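Skirkora Demonstration Guide
Section 5: Setting Up for Visitors and Open Days
Print this section | E-mail this section
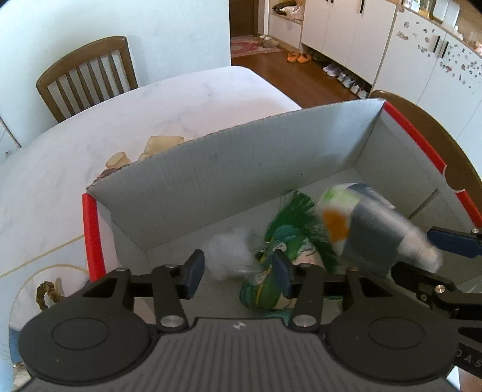 Most people who come to see the Skirkora hand tools have never held a gripper before, and the nicest thing you can do for them is to have everything ready before they walk through the door. We have run the box-packing demonstration at Zorkirside and at Ashby, in big rooms and in very small ones, and these steps are the ones we keep coming back to. Please read them all the way through once before you start — it doesn't take long, and it will save you hunting for a charger while your guests stand there in their coats.

Before the visit

1. Choose a table your visitors can get to from at least 2 sides. A kitchen or dining table is perfectly fine.

2. Set an open cardboard box on the table with the flaps out of the way. If it slides when you nudge it, put a strip of tape under each end.

3. Pick out the things to be packed. We like a mixture: a plush toy, a bottle with its cap screwed on tight, something fluffy. Soft toys are very forgiving for beginners, and children go straight for them anyway!

4. Charge both grippers overnight and check that the fingers open and close freely. If one feels stiff, see Section 2.

5. Run any cables toward the edge of the table where no one will be standing.

Note: Keep every item under 150 grams the first time around. You can bring out heavier things once people have the feel of it.

During the demonstration

6. Pack one item yourself, slowly, talking as you go. Lower it well into the box before you let go of it.

7. Hand over the right gripper first, and let your visitor open and close it in the air a few times. Add the left one when they ask for it (they nearly always do).

8. Step back. This is the hardest part for those of us who love showing people how things work, but they learn far more from a fumble or two than from our advice.

9. When the box is packed, have the same person take everything out again, so the next visitor starts fresh.

CAUTION: Keep fingers, long hair and scarves away from the linkage arms while the gripper is closing.

CAUTION: Do not use open drinks, glassware or anything with a sharp edge as a packing item.

Note: For groups of more than 5, set out a second table and a second box. Waiting is no fun for anybody.

If you would like a hand planning your open day, write to Brodie Rutherford at the Skirkomik visitor desk, and do tell him how big your room is.

Skirkomik Visitor Desk, Zorkirside | Contact us | © 2022 Skirkomik | Back to top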